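29/01/2023 – Marora cell, right hand back on

Spent most of the morning on the right wrist again. The hand had been drooping a hair whenever the arm reached across the green table, and I kept blaming the calibration. Wrong! Two of the mounting screws had backed off, and the connector behind them was sitting crooked (so that explains the dropouts I was whining about in July, maybe).

What I did: parked both arms, power off, hand off, cleaned the threads, new thread locker, connector reseated, hand back on. Then I reran the zero routine from the Abernathy folder. The old one in the Clavevent folder still has the wrong offset for this wrist, so please don't use it, I beg you. Zero took 3 tries before the index finger would settle, and after that it behaved.

The wrist camera was next. I wanted the hand and the ribbed part of the arm both in view with a bottle in the other gripper, and I'm pretty happy with the angle now – the orange one with the blue-and-white label stands out nicely against the green.

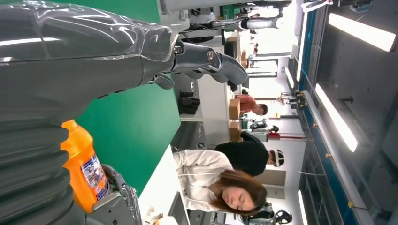
Still to do

Run the 125-cycle grip test on the right hand and check the screws again after. If they've moved at all, I'm ordering the longer ones from Asel and being done with it.

The left gripper pads feel a bit shiny to me. We have 14 spares in the drawer, so go ahead and swap them if you get there before I do (write it on the door sheet, please!).

Cable sleeve at the right elbow is rubbing. Not urgent, but I put a wrap of tape on it and tape is not a repair. Leave the speed limit where it is until the grip test is finished.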